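Wullell Community Help > Days Out and Local Events > Questions

Is the robot open day at Troketti worth it with a child who hates noise?

Asked by Gráinne Gallagher, 6/1/24

Hello all, and happy new year to everyone who helped me with the boiler question before Christmas (sorted now, thank you, it was the valve). I've a different sort of question this time. My son is nine and has been mad about robots since he could hold a crayon, and I see that Troketti are doing another of their open days in April. I would dearly love to take him, but he finds loud places very hard. We left the steam fair after quarter of an hour and he was upset for the rest of the day, so I'd like to know what I'm letting us in for.

My questions, really, are these. Is it noisy? Is there anything for a child to do, or is it all standing behind a rope while a man talks? And do they let you close enough to see what's going on? My mother may come too and she can't stand for long, so if anybody remembers whether there were seats I'd be grateful. I did ring the number on the poster but it rang out both times.

Thank you in advance, and sorry for going on.

2 people found this question useful

Answer from pernatell_lane

Went last year. Parking is terrible, go early. Tea was fine. Didn't think it was loud but I'm a bit deaf in one ear so don't go by me.

Answer from Senan Carroll
Marked as best answer by the person who asked

Hello Gráinne, I went to the last one with my two girls and my brother-in-law, and we had a lovely time, so I'll tell you what I can remember and you can judge for yourself. (No connection to Carroll the coach hire people, before anyone asks me about the bus again!)

Noise first, as that's your main worry. The big hall by the entrance is the loud part. There's a packing machine in there that they start up for each group, and it has a warning buzzer before it moves, which made my youngest jump. If I were you I'd ask at the desk to skip it. We met a family who had done just that and they were let through by the side corridor, no fuss at all. Past the hall it gets much calmer. The rooms at the back are more like workshops, with people quietly getting on with things, and you could talk in an ordinary voice in all of them. Bring ear defenders anyway if he has a pair he likes.

As for things to do, there was a table where the children could steer a little wheeled robot through a maze, and a drawing arm that copied whatever you wrote on a tablet. Both had queues by eleven. My elder girl wrote her name and the cat's name and still has the sheet on her wall.

The part I'd tell you not to miss, though, is the demonstration where they teach by hand. The person working wears a special pair of gloves with jointed pieces along the fingers, and a white marker plate on top of each, and works at a table with everyday things on it, a bowl and its stand and so on. The idea, as it was explained to us, is that the movements of the hands are recorded so that a machine can learn from them later. I had pictured something very grand and it was more like watching somebody lay a table slowly and carefully.

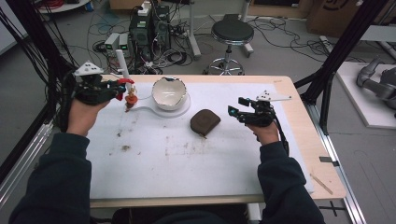 My girls were glued to it, which surprised me, as there's no flashing and banging to it at all. The young woman giving the talk was very patient and let them ask whatever they wanted. One asked if the gloves were heavy and the other asked if the robot would ever do the washing up, and she gave them both a proper answer. I think a quiet child who likes robots would be very happy there, and if you tell the staff beforehand they may let you stay on for a second go. We did, and my brother-in-law asked more questions than the children.

Do mind your feet in the back rooms, there are cables about the place, and your mother might prefer flat shoes. Seats were a bit hit and miss. There were benches in the corridor and plenty of chairs in the canteen, but at the demonstrations most people stood. I'd ask for a chair at the desk when you go in, they seemed very obliging.

Last thing - book the first slot if you can get it. It was nearly empty when we arrived and packed by lunchtime. I hope he has a great day, and do come back and tell us how you got on!

13 people found this answer useful

Comment from Gráinne Gallagher

Senan, thank you so much, this is exactly what I needed. I read the bit about the gloves out to him and he has now got my good washing-up gloves on and is moving the egg cups round the kitchen table very slowly. I'll try for the first slot and ask about the side corridor. Do you remember if you had to print the tickets?

Comment from Senan Carroll

No, they just looked at my phone. Good luck!

Answer from dk474

They do a quiet hour at the museum as well if this one doesn't suit, though I don't know if the robots are still there. It was mostly trains when we went.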